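Lead retrieval export: duplicate contacts and missing time stamps
Forum: Exhibiting and Events > Lead Capture

gutter_ops
Posted 2019-03-28

We exhibit at regional home shows, mostly inline booths. At Futdale in January the organizer switched everyone to the Cluvix badge scanner. I exported the leads as CSV and imported them into Memis, and the import created duplicates for anyone who was scanned by more than one of our staff. The file also has a single "created" column that holds the export time on every row, so I can't sort by when the person was in the booth.

Two questions. Is there a setting in Cluvix that includes the scan time, and what are people matching on to merge duplicates? Email is blank on a lot of consumer badges because registration at that show didn't require it.

We had around 200 rows. I can fix that by hand once, but we have more shows on the calendar that use the same vendor.

tile_and_stone_rep
Re: Lead retrieval export

The scan time is in the export, just not in the default template. Exhibitor portal, Reports, Raw Activity. You get one row per scan with the device name and local time. The default report is one row per badge per device, and that is where your duplicates come from.

Match on badge ID. Ignore email.

gutter_ops
Re: Lead retrieval export

Found Raw Activity, thanks. The times are there.

Badge ID works inside one show. It doesn't carry over to the next one, so a homeowner who attends both gets two records anyway.

Yeom_J
Re: Lead retrieval export

Don't match on badge ID alone, even inside one show. Consumer shows reprint badges at the door, and at a lot of them the reprint gets a new ID. Couples also share a registration. You end up with one ID for two people, or two IDs for one household.

For home improvement the unit you want is the property. We match on street number plus ZIP plus the first four letters of the street name, after stripping punctuation. Last name is a secondary check only. If the address is blank, the row goes to a manual queue.

Jae-in Yeom
Windows and siding

tile_and_stone_rep
Re: Lead retrieval export

Disagree on address as the primary key. It falls apart on condos and apartments, which is a big share of my tile leads. Unit numbers show up in the street field, in the second address line, or not at all. Merging two different owners in one building is worse than keeping a duplicate, because somebody doesn't get called.

Yeom_J
Re: Lead retrieval export

Then add the unit to the key and send rows without one to the manual queue when the building already has a record. I don't sell to condos, so I never needed it. For single-family homes the address key has been fine for us.

LCui_exhibits
Re: Lead retrieval export

I would settle the capture side before arguing about keys. Most of what people clean up after a show got in because the booth staff scanned everybody who took a brochure.

Our procedure for a 10 ft inline:

One device per shift, kept at the front counter. Staff walk the visitor to the device. Personal phones with the app are not used for scanning.

Qualifiers are required fields. We use three: owner or renter, project type, and time frame. Cluvix lets you block the save until they are filled in, under Form Settings. The limit is 15 custom fields and you should not get near it.

Notes are typed in while the visitor is still standing there. If the line is too long for that, scan and flag the record, then finish it at the next gap.
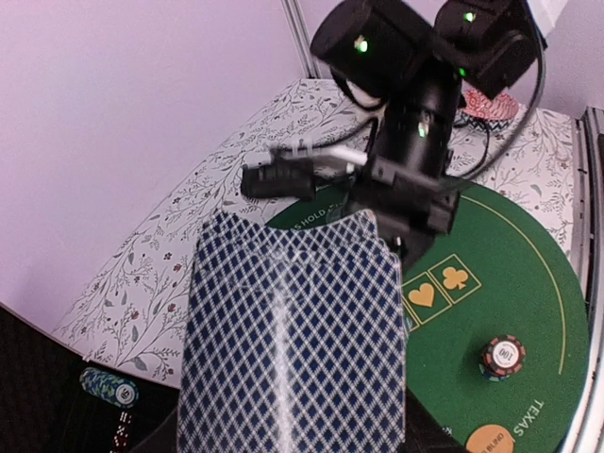
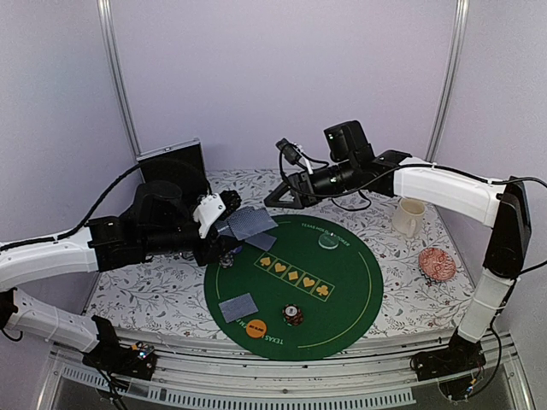
Devices are synced at the end of each shift over the hotspot, with the app open on screen. Hall Wi-Fi on a Saturday is not reliable enough, and the app does not sync in the background on older tablets. Check the pending count before powering off. It should read zero.

Export Raw Activity on the last day before the badge database closes. At Futdale the portal stayed open 30 days. At other shows it can be much shorter, and the exhibitor manual does not always state it.

With one device you don't get the per-device duplicates at all, and the remaining ones are few enough to check by eye.

Lingyun Cui

deckbuilder_west
Re: Lead retrieval export

One device is fine in a 10 ft booth. We run a 20x20 with a sample deck in it, and people walk on from all four sides. If my guys have to march everybody to a counter we lose half of them on the way. We scan on phones and I accept the duplicates.

Also, three required fields is two too many on a Saturday afternoon. I require time frame only.

LCui_exhibits
Re: Lead retrieval export

For an island booth I agree on multiple devices. Name them by position in the booth, since the device name comes through in Raw Activity and you can see which side is producing.

I don't agree on the fields. Without owner/renter you are paying someone to make phone calls to renters.

deckbuilder_west
Re: Lead retrieval export

Renters rarely stop at a deck display. Different product, I guess.

gutter_ops
Re: Lead retrieval export

Update. I rebuilt the import from Raw Activity, kept the earliest scan per badge ID, then ran the address key from Yeom_J's post on what was left. It caught 18 more. Three of those were false matches, all in one townhouse development with the unit number in the second address line, so tile_and_stone_rep has a point.

In Memis you have to turn off "auto-merge on import" first. With it on, the later row overwrites the notes field from the earlier one without a warning. I would map scan notes to the activity log and leave the contact notes field alone.

Next show is a rented Xiong kit with a single counter, so I will try the one-device setup there with owner/renter and time frame required.

tile_and_stone_rep
Re: Lead retrieval export

Check whether the counter has a locking door. Some of the rental ones are open in back, and then the tablet has to go home with you every night.

gutter_ops
Re: Lead retrieval export

Order form says "storage counter" and doesn't mention a lock. I'll ask.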